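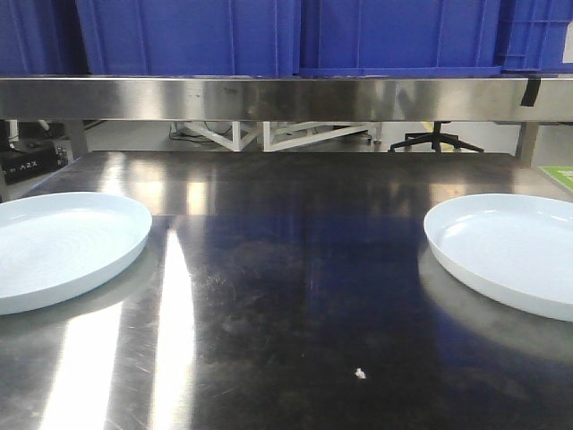

I've spent most of this year writing the house rules for the robot benches at Cetolbridge, and a few people have asked me to post them. I'll go through the ones that changed how we work, in the order they sit in the document. The first is about how the bench looks before a run starts. Two plates well apart on bare steel, one out to each side, is a layout anyone can check from a metre away, and the rule says you check it before you touch the start button. If a third thing is on the table, it comes off or it gets written into the run sheet.

The wording used to be "keep the area tidy." Lavanya Marar crossed that out in August and she was right to. Tidy means something different to every person on the roster. It now says "only the items on the run sheet are on the work surface."

Small bits count too. Crumbs, paper, lint. Wipe the surface between runs, let it dry, then set out the plates. We don't stop a run for a speck, but we do note it.

Second, glare. Stainless steel throws light straight back at a fixed camera. We went back and forth on covering the tops with matte film and decided against it. The rule is that overhead lights stay as they are for the whole session, with no blinds opened or closed partway. If the light changes, start a new session number.

Third is grip. Plates are picked up by the rim, one finger on each side, and the closing force is set for the thinnest item on the sheet.

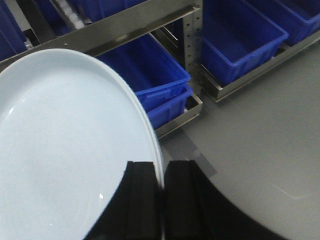
That setting gets signed by whoever entered it. A signature sounds heavy for one number, but we had two benches running different values for a week and no way of finding out who had changed what. Now it takes one line on the sheet.

Also under grip: no hand-feeding. If the plate is in the wrong spot, stop the arm, move the plate, step back, restart. People hate this one. It adds maybe 10 seconds. Damián Urrutia argued for an exception for experienced operators and we talked it over properly, but the experienced operators were the ones reaching in.

Fourth, who stands where. While the arm is live, one named person has the stop button within reach and isn't doing anything else. No phone, no laptop, no filling in the sheet. The sheet can wait until the arm is parked.

Two other things that live under this heading now:

1. Chairs stay behind the rack. You stand at a live bench.

2. Loose cables on the floor get reported the same day, even if they belong to another bench. 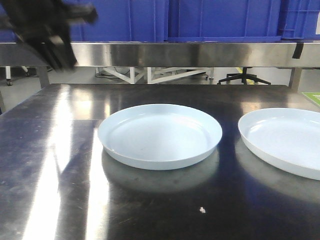
3. The arm has to come to a full stop before anyone leans over the table. Slow counts as moving.

Number 3 came from Kavitha Gounder, who does our inductions. New starters would see the arm ease off and read it as finished. She now has them say "stopped" out loud before they go near the table. It felt silly for a day or so and then it was normal.

Fifth, wear. Scratches on the tops are fine. Scratches you can catch with a fingernail are not, and get reported. Finger pads are looked over at the start of each shift, along with any wiring you can see at the base of the fingers.

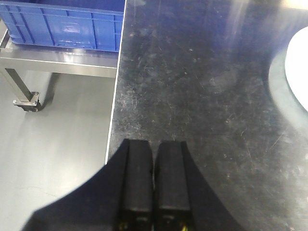

You're looking for nicks, anything pinched, anything hanging lower than it did yesterday. If you aren't sure, tag it out and ask. A tagged bench doesn't count against anyone's numbers. We had to put that in writing before people believed it.

Sixth and last, the log. Every stop goes in, including the ones where you just didn't like the look of something. We have 412 entries so far this year. Most are one line long and that's fine. The short ones were enough to show us that we needed the grip rule.

What we left out: speed limits. Those are in the risk assessment for each cell, and I didn't want two documents giving two numbers. If you're writing your own, pick one place for speeds and point to it.

Rima Twal is doing a plain two-page version for the wall. I'll post it when she's happy with it. Questions are welcome, especially from anyone running shared benches across two shifts. We still haven't sorted out handover.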